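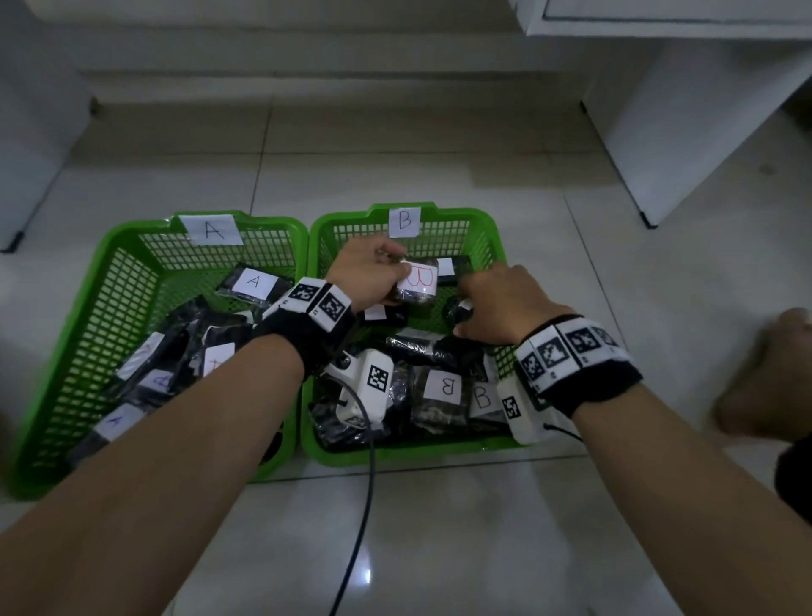

Luvthorpe, July

I said last month I would write up how the sorting rig is put together and what I do to keep it going. A couple of people asked, and I need the notes myself, so I'm doing it in one go.

The job is simple on paper. Packages wrapped in black plastic go into one of two green mesh baskets, A or B, according to the letter on the label. The arm that will do this is a secondhand Flinum on a bench in the next room. It learns from recordings of a person doing the same work by hand, and the recordings are only as good as the wristbands, so most of the looking after is wristbands.

Each wrist gets a black fabric band with white squares on it, and each square has a printed marker. The head camera finds the markers and works out where the wrist is. Under each band hangs a small white housing with a marker of its own and a thin black cable coming out of it. The housings carry the motion sensor. When the camera loses the markers, the sensor fills in until it gets them back.

Setting up goes like this.

Baskets first. They go side by side on the tiles with the rims nearly touching, and the paper signs are taped to the far rims so they face whoever is working. I used to fix the signs to the near side and my forearms covered them for half of every run. If a basket gets knocked askew during a session I leave it. The arm will have to cope with that too.

Then the bands. Tight enough that they don't turn when you twist your hand, loose enough to stand for an hour. I put a pen mark on the inside of the fabric and line it up with the wrist bone. Left and right are not interchangeable, the marker patterns are different, and I lost a whole afternoon in the spring to having them swapped. The software (Nekness, the free version) did not complain at all. It just drew my arms crossed.

Cables next. Leave slack. The left one runs down over the floor towards me and the right one goes off to the side, and if either is pulled taut it drags the housing round and the angle drifts. You don't notice until you play it back.

Last, the still test. Hands flat on the floor for 12 seconds, don't talk, don't fidget. If the wrist position wanders by more than 3 millimetres, take the band off and start again.

The repairs have mostly been down to sweat and tape. The marker squares lift at the corners, and once a corner is up it catches the light and the camera drops it. I wipe them with a barely damp cloth after each session and stick them back down with fabric glue. Don't iron them. I ironed one.

The port on the left housing was the other fault. It had gone slack and the signal cut out whenever I reached across from one basket to the other, so the recordings had holes in exactly the part I wanted. Itziar Iglesias opened it up for me on her kitchen table and found a cracked joint on the board. She resoldered it and put a dab of silicone behind the socket. It has done 500 packages since without a dropout. I have ordered a spare from Rozīte anyway.

The lights are still a nuisance. White glossy tiles throw the ceiling light straight back up, and at some angles the markers wash out. Turning the exposure down helped. A dark sheet on the floor helped more, but black packages on a dark sheet are hard to see, so I took it up again and live with the shine.

I also want to do something about the labels. Some are in red, some blue, some black, and once they are in a heap half of them are face down or under something else. A person just digs about and turns things over. Whether the Flinum can be taught to dig about is the next question. I have 2 weeks off coming up and that is what I plan to spend them on, after I've regreased the shoulder joint, which has started to squeak.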